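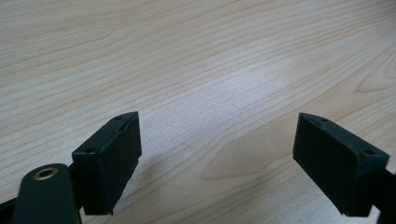
Pale tabletop with wood grain.

Jobs > Workshop and Finishing > Table Finisher

Table Finisher, full time
Hovside Tables, Nemero workshop
Posted 5 September 2025

Hovside makes and refinishes tables for homes, cafes and small offices. We are looking for one person to join the finishing room at our Nemero workshop. The job is mostly tabletops in light colors, both new work and tops that customers send back to be cleaned up.

What you will do
- Check incoming tops under the overhead lights and mark scratches, rings and dull spots with chalk
- Sand by hand and by machine, following the grain
- Mix and apply stain and clear coat
- Match the color of a repaired area to the rest of the top
- Wrap finished tops for delivery and fill in the job sheet
- Keep the spray booth and sanding benches clean

A lot of our customers choose pale wood with a clear figure in it, and on those tops a sanding mark across the grain shows up as soon as the light hits it. You should be patient enough to go back over a surface when it needs it.

What we ask for
- 2 years of work in finishing, cabinet making or furniture repair. Trade school counts for half of that.
- Good color vision. We do a short test at the interview.
- Able to lift 40 pounds alone and heavier tops with a partner
- Basic reading and writing in English for job sheets

Experience with the Pistau line of extending tables is useful. We can teach it if you have not worked on them before.

Hours and pay
Five days a week, early shift, one hour for lunch. Pay is hourly and depends on experience. There is a trial period that ends in February, and after that you get a yearly allowance of $100 for work shoes. Gloves, masks and ear protection are supplied from the first day.

How to apply
Send a resume and photos of two or three pieces you have finished. Phone photos are fine. Please say which part of the work was yours. You can also drop off an application at the front desk on Vlček Street, next to the loading door. Bring samples to the interview if you have any that are easy to carry.

We answer every application, usually within 5 working days.

Filed under: Woodworking jobs, Furniture, Full time

Contact | Copyright Hovside Tables | Back to top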